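**Basik phone rumours: a thread for people who'd like to keep their money a bit longer**

*Sunday, May 22, 2022*

**1/** So the next Basik handset has "leaked" again. Same blurry render as last month, new background colour. I've read every write-up I could find and they all point back to one post on a forum run out of Clelstead. One post!

**2/** The claims, for anyone who's been outside enjoying themselves: a bigger battery, a Loureiro camera sensor, wireless charging, and a price that stays under $500. Pick any two of those and I might believe you.

**3/** Remember the last Basik launch. The leaks had us expecting a metal body and we got painted plastic. The leaks said November and the thing hit Canadian shops in spring. The same accounts are now posting "as we correctly predicted" threads. Go and check. I did.
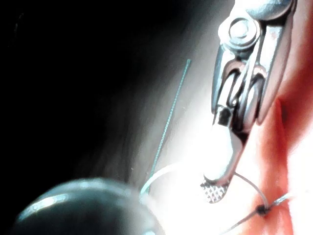 **Will the new phone work with the old Basik charger?**

Probably at slow speed only, going by how the company has handled every charger change so far. I'd wait for the printed spec sheet before giving the old brick away.

**4/** About that battery. The rumour is 88 watt charging, in a body thinner than the current one. Heat has to go somewhere. My current Basik gets warm enough on its existing charger that I take the case off, and that's nowhere near 88.

**5/** Someone replied that "the engineers will have sorted it." Maybe they have. I'd like to see a phone charged from flat on a kitchen counter in July by a person who paid for it.

**6/** The weight is meant to be 184 grams. Oddly exact for a device that supposedly has no final screen size yet. Whenever a leak is vague on the big stuff and precise to the gram on the small stuff, I start wondering who typed it up.

**7/** Loureiro sensor: they do make decent parts. But the name on the sensor tells you very little about the photos. The Gutholm phone had one too and it turned my neighbour's grey fence purple every evening until the third update.

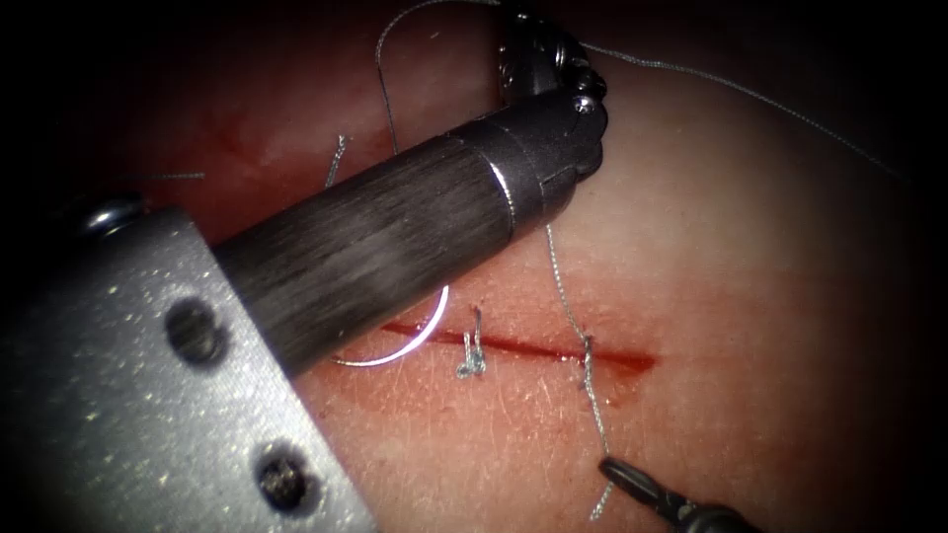 **@slowupgrade_kw**

**8/** Couple of people asking if I'm a Gutholm fan. I owned one. The volume button fell off. I'm not a fan of anybody who sells me a phone.

**9/** Software is where I'd be asking questions, and the leaks have nothing on it. How many years of security updates? Does it ship with the shopping app you can't delete? Will the Canadian model get patches at the same time as everyone else's, or months behind like last time?

**10/** My own phone is 3 years old. Battery is tired, screen has a scratch shaped like a comma, and it still does maps, texts and the bus pass. A new battery at the repair counter in the mall costs less than the tax on a new phone. I've booked it in.

**11/** To the person who says preordering "locks in the price": there is no price. There's a number under a render. You can't lock in a rumour, and that site asking for a deposit isn't even an authorized dealer. Please don't give them your card.

**12/** If Basik turns up with all four of those claims at under $500, I'll repost this thread with a big red line through it. Screenshot it if you like.

**13/** Muting replies for the night. If you've got an actual carrier listing with a model number on it, send that. No more renders please, I've seen the blue one.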